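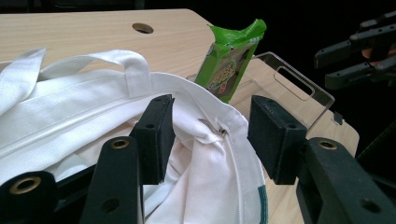 *A canvas tote, a snack packet and a clear tray on the packing bench, with two hand-held grippers.*

**Two now, the arm later**

18/12/2021

Stondier packs gift bags and sample bags for other businesses. Its operations manager has spent most of December on next year's equipment budget, and the largest line in it is still blank.

"We had a quote from Arimholm for a full cell with one arm," she said. "It was a fair quote. We just couldn't say what we'd be asking the arm to do."

The company has put $3,000 towards hand-held grippers instead. The first pair took $2,000 of that. The other $1,000 is for spare foam pads, brackets and a second set of fingers, and she expects to use all of it.

"The pads are what wears," she said. "Foltar sells them in packs of 7, which is an odd number when you need them in pairs. I've asked. They won't change it."

Staff work the grippers by hand at the bench, going through the same jobs the arm would be bought for. Soft bags are the hard part of the list. A carton holds its shape, she said, but canvas folds in on itself and the handles end up wherever they like.

She wants three things settled before going back to Arimholm: whether foam is the right surface for cotton and for slippery wrappers, how wide the fingers need to open, and whether one arm is enough. The last one worries her most.

"If it's two arms, it's a different budget and a different bench. I'd rather know in autumn than after we've signed."

Sæther, the other supplier on her list, has offered a lease. She hasn't ruled it out, though the servicing terms were vague – call-outs were priced but travel wasn't – and she has asked for them again in writing.

The bench stays either way. "It's paid for," she said.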